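Technology > Automation > Software

Teaching a wrist camera to distrust black

The hard part of handling webbing is deciding where it is. At Kerora, a contract automation shop that writes software for firms working with straps, harnesses and soft goods, the motion planner has changed very little in the past year. The perception stack feeding it has been rewritten twice.

The current version is called Nonotine. It runs on an ordinary industrial computer beside the cell and takes colour images from a small camera at the robot's wrist. Its job is to produce three outputs for the controller: a pose for each rigid part, a centreline for each visible run of strap, and a confidence value attached to both. Anselmo Vieira, who leads the perception work, regards the third output as the one worth paying for.

"A pose without a confidence is a guess with six decimal places," he says. "The old system would hand the planner a number on every cycle, and the planner would go there."

The old system, Hirneck, was built for machined metal. It fitted a known model to edges found in the image, and on brackets and flanges it performed well. Webbed assemblies defeated it for reasons that are easy to list and awkward to fix. Dark plastic against dark fabric gives weak edges. Gloss gives strong edges that belong to the lamp. Strap and cloth have no fixed shape, so a stored model of either is wrong before the arm moves.

Exposure made matters worse. A camera left to its own metering over a pale work surface will darken the parts until they merge. Nonotine meters on the region where it expects the target and lets the background clip to white. The white carries no information the controller needs, and the outline of a strap against it becomes one of the most reliable features available.
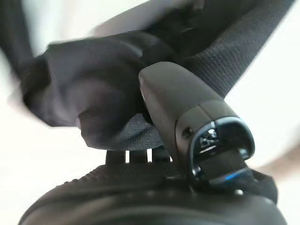
Black webbing runs from the top of a grey latch housing; bunched fabric lies against it on the left.

Close range brings its own trouble. As the wrist closes on a part, the field of view shrinks and motion blur grows in proportion. Fabric near the lens smears first. A rigid part nearer the plane of focus may stay usable in the same image, so discarding the whole exposure wastes good data. Nonotine scores sharpness by region and passes on only those regions above a threshold. The remainder is held at its last accepted estimate, with confidence decaying on each cycle.

Small landmarks do much of the work. A seam between two shells, a recessed screw hole or the rim of an opening will fix the orientation of a housing better than its silhouette, which is often half hidden under cloth. The software looks for 14 landmark types and needs four on the same rigid body before it will issue a full pose. With fewer, it reports a partial pose and names the axis it cannot resolve.

Embossed symbols are deliberately left out. They were tried in the first rewrite and proved legible only when the arm was nearly stationary, by which point the pose was already known.

The planner's side of the bargain is simple. When confidence drops below the limit, the arm does not stop. It slows and shifts the wrist a short distance across the line of approach, then asks again. Vieira's group calls this a sidestep. The new viewpoint usually moves a highlight off an edge or opens a gap between two dark surfaces. The controller permits two sidesteps per approach before it backs out and flags the part for a person.

Servo timing set the limits on all of this. The controller, a Tavares unit that Kerora uses across its cells, expects a fresh target every 8 milliseconds. Nonotine cannot process an image in that time, so a small predictor fills the gap from joint positions and the last good estimate. Early builds hid the age of the estimate from the planner, a mistake that took most of May to trace. Every target now carries the time stamp of the image behind it.

Some problems remain open. Webbing that folds as it leaves a part is still tracked as two separate runs, and the join is made by a rule Vieira describes as "mostly geometry and a bit of optimism". Mesh is worse. Its fine grid aliases at certain distances and produces texture that drifts against the direction of travel, so the tracker masks it where it can and leaves the region unscored.

The next release will replace the folding rule with a learned model, trained on recordings from Kerora's own cells. The landmark code will stay as it is.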